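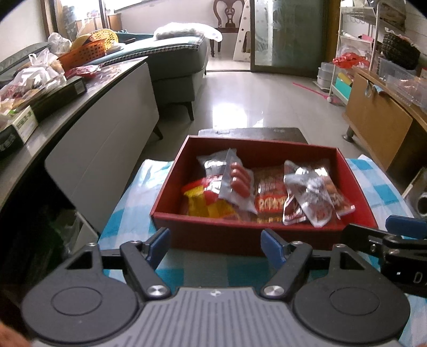
Red snack box on the checked cloth, with mixed packets inside.

4.2 Filling and refilling the snack box

Please read the whole section before you begin. The work needs a flat surface and clean, dry hands. At Clustthorpe we lay a cloth first, so that crumbs are easy to shake out afterwards.

1. Open the box and set it with the long side towards you.

2. Take out everything which is left from the last filling. Read the date on each packet and put the old ones aside.

3. Sort the packets by size. Tall packets stand against the rear wall. Small ones go in front, where the hand can find them.

4. Put in the clear pouches with sausages last. They should lean on the other packets and not lie under them.

Caution: Do not press the packets down to make more room. A sealed corner can open under pressure, and the oil from spicy snacks is very difficult to wash out of cardboard.

5. Lift each foil pouch by its upper edge and look at both sides. If you find a hole or a sticky place, do not put the pouch back.

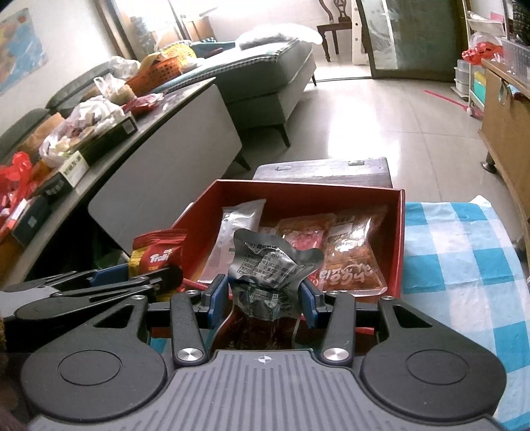
6. Leave a space of 3 fingers at one side, so the packets can be moved when somebody is searching for a certain one.

7. Sweets are kept outside the box. They take the smell of chilli quickly, even through a closed bag.

Note: The box can carry 200 grams more than the Hornent tray from section 3, but please lift it always with 2 hands, from below.

8. Write the month of filling on the Zoklow card, for example January, and give the card to Myung-ja Yeon, who keeps the list for both rooms.

If a packet is already opened, close it with a clip and eat it on the same day. For cleaning of the empty box see page 79.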